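Wooden dish rack with pegs, how do you keep lightweight plates from sliding around?
Kitchen & Home > Dishes and Drying
Posted 19/01/2021

fosby_kitchen_table
Hello everyone! I hope this is the right place for it. We moved into a smaller apartment and I finally gave up my big wire drainer, the one that took over half the counter, and bought a wooden rack from Ladus with two rows of upright pegs. I love the look of it. My trouble is that our everyday plates are plastic (light ones, we switched when the kids were little and never switched back) and they don't stand up in it the way my mother's heavy stoneware would. They lean, then they slide, and by the time I've washed the pans I have a plate lying flat on the table again.

I've tried putting them in facing left, facing right, and all squeezed up at one end. One of the front pegs tips outward a little too, and I don't know if that's part of it or if I'm just fussing. I'd really like to keep the rack, so any tricks are welcome. 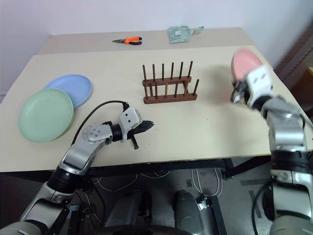 The rack, with the blue and green plates waiting their turn.

Plates are 25 cm across if that helps anybody, and they have a bit of a raised rim. Thank you in advance!

umo_and_the_teapot
Oh, I had the same battle with mine! What worked for me was slowing down and seating each plate properly. Lower it straight down between two pegs until the edge touches the base, then let it lean back against the row behind, and only then let go. If you drop it in at an angle the rim catches on a peg and it will creep down on you later. I start at one end and leave a gap between plates so the air gets through, and I put all of them facing the same way (mixing directions was my big mistake for months).

For the peg, take hold of it low down and see if it turns. If it does, pull it out, let everything dry overnight, put a small drop of waterproof wood glue in the hole and push it back in straight. Mine needed a little sanding first, 400 grit, just a couple of turns, because old glue was stuck on the end. Give it a full day before you load it. And do wipe the base once the plates are put away, dark wood hides the damp and you won't notice until it smells.

Babić Housewares fan
plastic never dries well anyway, just use a towel

ladle_and_lid
I agree with the careful loading, and I'd add one thing. Shake each plate over the sink first. Plastic holds on to its drops far more than china does, and a wet rim on smooth wood is slippery. I also keep a thin cotton cloth folded under my rack so it stays put when I bump it, which I do constantly, our kitchen is tiny. If they still slide after all that, a strip of shelf liner laid along the base gives the edges something to grip. I paid next to nothing for a roll and have used maybe a foot of it.

fosby_kitchen_table
Thank you all so much! I'll try the glue this weekend and look for some liner.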